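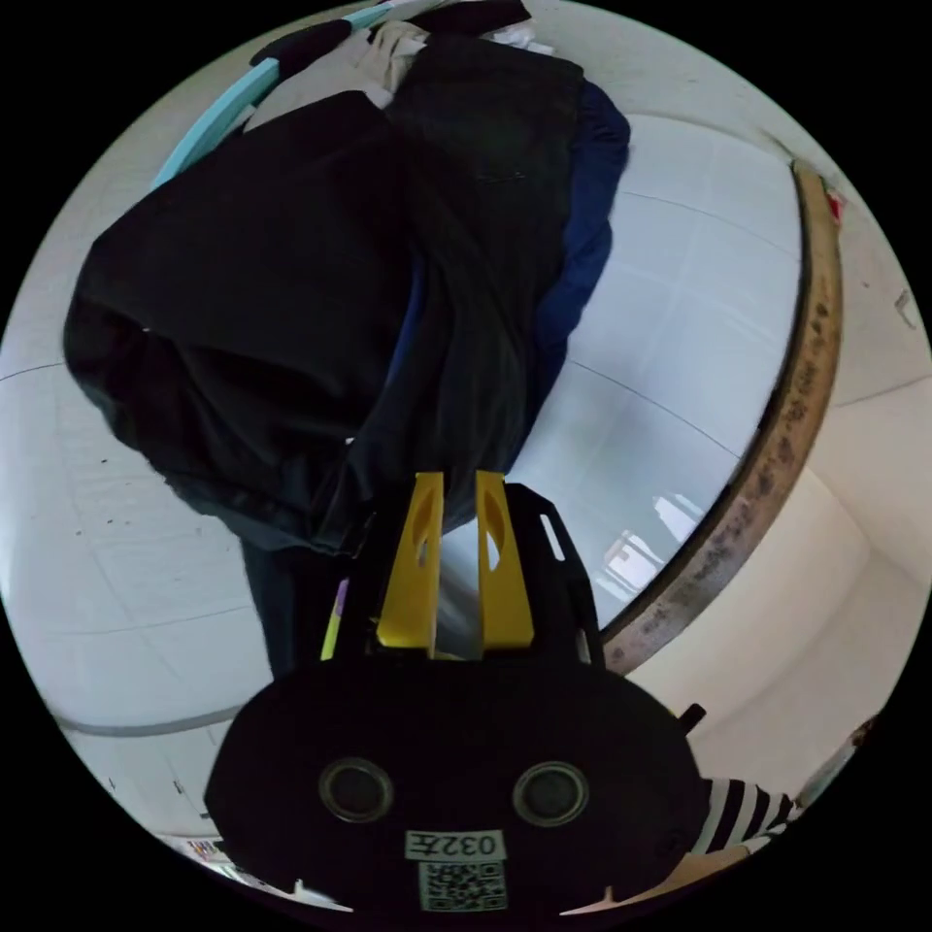 February
By Abena Quaye

A restaurant chain rarely fails in the month it closes its doors. The failure is usually signed years earlier, in the lease.

Drunik is a useful case. The group filed for protection last month with 23 sites and 535 employees. Press coverage blamed weak foot traffic and food prices. Both played a part. The filing, however, shows that most of the shortfall came from fixed rent on the newest sites, all taken on long terms with annual increases and no break clause.

A restaurant has few costs it can cut quickly. Hours can be trimmed and menus shortened. Rent on a 300-seat dining room stays the same whether the room is full or a third full. When a chain expands, it adds this obligation at every address, and it does so on sales forecasts drawn from its best locations.

Mawuli Atinga, who ran the Restgate sites until they were sold, kept a simple rule: no lease without an exit at year five. Landlords disliked it. He lost the Usier waterfront unit over it, and Drunik took that unit on the landlord's terms. It was among the first to close.

I would go further than Atinga. Lenders should require a schedule of lease obligations, site by site, before funding any new opening. Suppliers offering credit should ask for the same thing. In the Drunik filing there are 429 unsecured creditors, most of them small – bakers, linen services, a produce wholesaler in Abubakari. Few of them had any means of knowing what they were exposed to.

Landlords will object that break clauses lower the value of a building. They do, on paper. An empty unit with a boarded front lowers it too, and the remaining tenants on the block pay part of that cost.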